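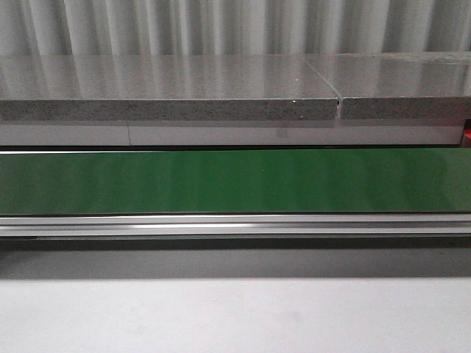 3 min read

Castico is the second album from Folasade Obi, and it comes two years after a debut that leaned hard on borrowed beats. She wrote all of this one herself, with Miroslava Hladun on bass and co-producing. It has 19 tracks. That is too many, but the good ones are good enough that I kept going back.

The opener, "Gruvus," sets the pace. A dry kick drum, a two-note bass line, and Obi talking more than singing for the first minute. When the chorus comes in she doubles her voice an octave up and leaves the drums where they were. It works better on headphones than on speakers, where the low end gets muddy.

Tracks two through 7 are the strongest run on the record. "Left on Monday" is the single, and you have probably heard it if you follow her at all. I like "Room 701" more. It's a slow song about living out of a hotel while a lease falls through, and the verses are full of small complaints about ice machines and key cards. Chiamaka Tamuno sings the second verse and nearly takes the song away from her.

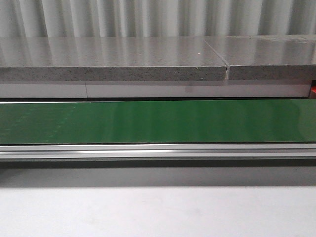
Production and sound

Hladun keeps things plain. Most songs have four or five parts and you can hear each of them. The vocals sit close and a little loud, and some of the breaths were left in. I had no problem with that on the slow songs. On "Utesora," which is supposed to be the dance track, it pulls attention away from the beat.

The middle of the album sags. There are three interludes, none longer than a minute, and two of them are voicemail recordings. "Porch Light" and "Porch Light (Again)" share a melody and could have been one song. I skip the second one.

Things pick up at "Shehu," a fast track with hand drums and a guest spot from Fenna Vandenberghe on violin. The violin part is rough in places, which suits it. The closer is just Obi and an electric piano, and it fades out sooner than I wanted.
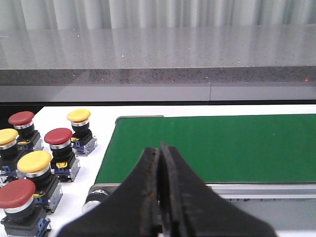 Castico, Folasade Obi, 19 tracks

The album is out on streaming and on a double LP. I bought the LP. The pressing is quiet and the sleeve is heavy card, but the lyrics are printed in gray on a slightly darker gray and I had to hold them under a lamp. Side C has only four songs, two of them interludes, so you will be getting up early to flip it.

If you liked the first record for the samples, try "Gruvus" and "Shehu" before you buy. If you are new to her, start with "Room 701."

Rating: 7 out of 10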